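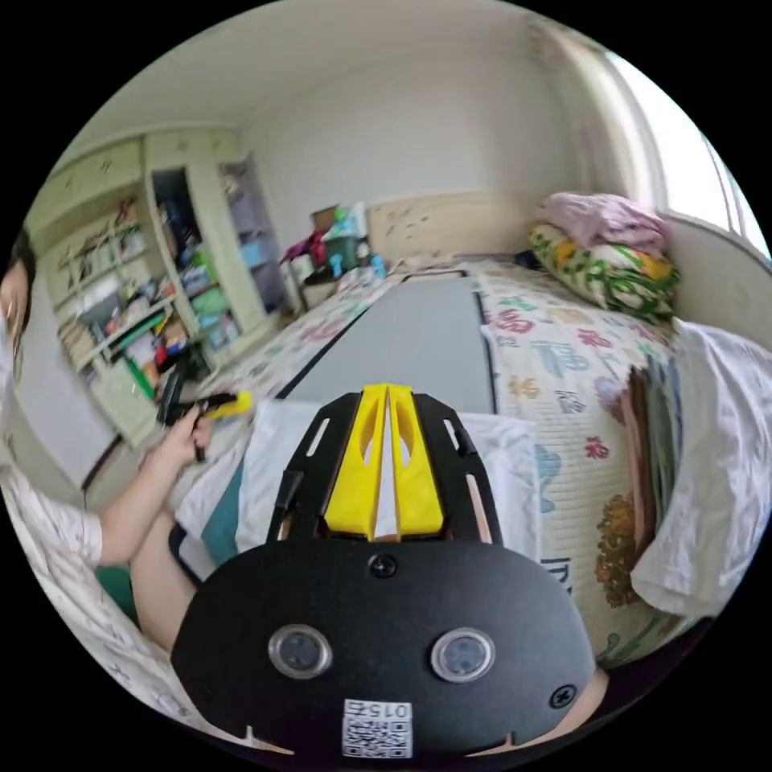
Zovik Fortune Bed Cover, cream with 福 print
Sold by Clusthorpe Home
$54, one size, 178 cm wide

The maker says this cover "brings luck to the sleeper." We have sold nearly 400 of them and have no figures on luck. What we can tell you is that it is a cream bed cover with the character 福 (fortune, or blessing) scattered over it in several colors and several styles of writing, and that people either like it right away or send it back.

Zovik also calls it an all-season cover. We wouldn't. Our buyer Mylene Malabanan had one on her own bed in Poltville from June on and put it away when the heating came on. It's a summer layer. In a cold bedroom you will want a proper blanket on top, and then you won't see much of the print you paid for.
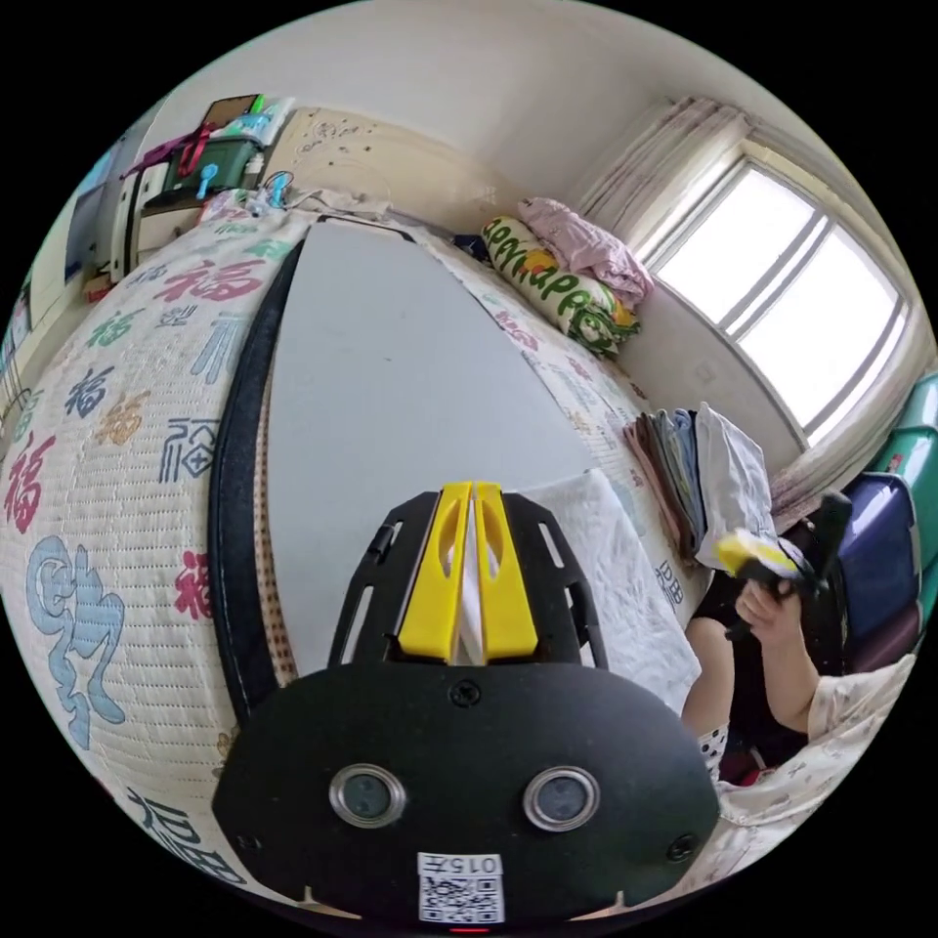
Matching is where most of the questions come in. The Zovik leaflet suggests buying their plain cream pillowcases to go with it, at a price we find hard to defend, so we don't stock them. Loud things seem to get along with it well enough. A white pillowcase that says HAPPY in green and yellow and a folded pink blanket make a busy bed next to the red and blue characters, but a cheerful one. If you like a calm bedroom, pick a different cover. Endang Kusuma, who handles our returns, says "too much going on" is the reason she reads most often on the slip.

The print has a right way up. Lay the cover the wrong way around and the large characters read upside down to anyone standing at the foot of the bed. Some households hang 福 upside down on purpose at New Year, so you may decide you don't mind.
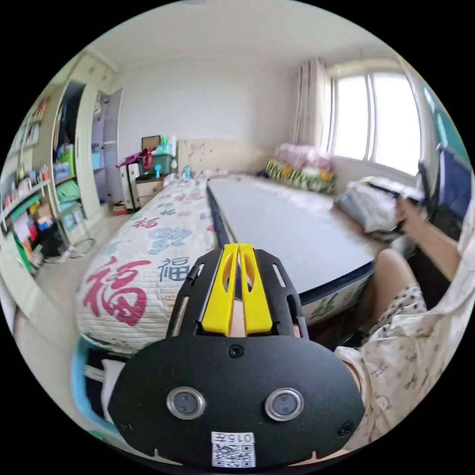

Washing is our other argument with the leaflet. It promises 100 washes without fading, and we'd like to know who counted. Ours has been through far fewer and the red has stayed red so far. Use cool water and skip the dryer. One customer tumbled hers on high and it came out short at one corner - Zovik did replace it, after some letters back and forth.

Sizing: measure the top of your mattress before you order. At 178 cm the cover hangs well over the sides of a single and sits close to the edges on most larger beds. There is no elastic and there are no ties, whatever the older listings say. If you sleep restlessly, expect to straighten it in the morning.

We looked at the Ardeleanu version too. It costs less and the colors were duller on the sample we were sent. We passed, though they may have improved it.

In the package: one bed cover, one leaflet. Pillowcases and blankets not included.

Returns: unused, in the original bag, with the slip filled in. We pay the postage on faulty covers only.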